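Friday, August 26, 2022
Sourdough bench, back kitchen

Okay, loaf number six with the new starter, and I think we're finally getting somewhere! Lajos fed it before he left last night (thank you, Lajos) and it was right up under the lid when I came in, smelling like green apples and a little bit like paint. The old Bivness starter never smelled like paint, not even in July when the back room was an oven, so I'm keeping an eye on that.

Dough today: 558 g flour, 20 percent of it whole wheat, the rest the plain Jadesero white. I held back a splash of water because loaf five went all over the counter like soup. Much nicer to fold. Four folds, then I got stuck on the phone with the Illés people about the delivery and it sat longer than I meant it to. No harm done as far as I can tell, it was wobbly and full of bubbles when I tipped it out.

Crust is great, really dark and blistery. Crumb is tighter at the bottom than at the top, same as last time, and Bence Győri thinks I'm pressing too hard when I shape (he may be right, I was in a mood). I'd still like to try it with the stone in lower before I blame my hands.

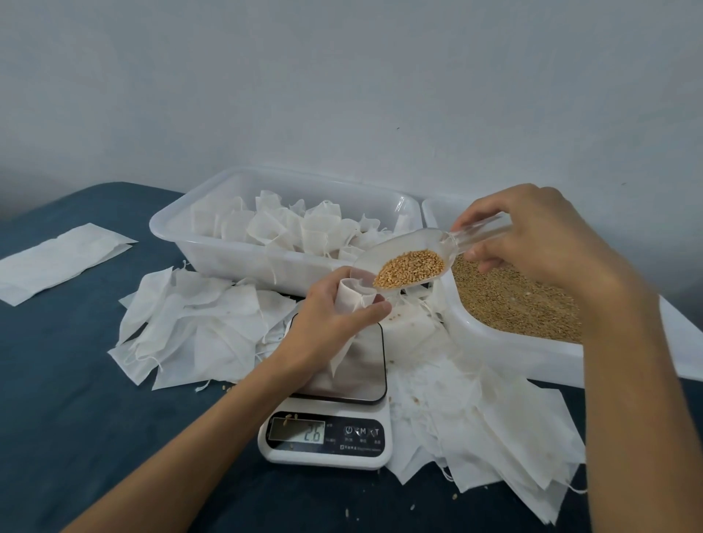
Flavor is the part I'm happiest with, sour but not so sour that Lajos will complain. Next one goes in the fridge overnight, 7 hours minimum, and I want to swap in the Purkero whole wheat to see if it drinks more water. Bence, please don't eat the heel, I still need to weigh it!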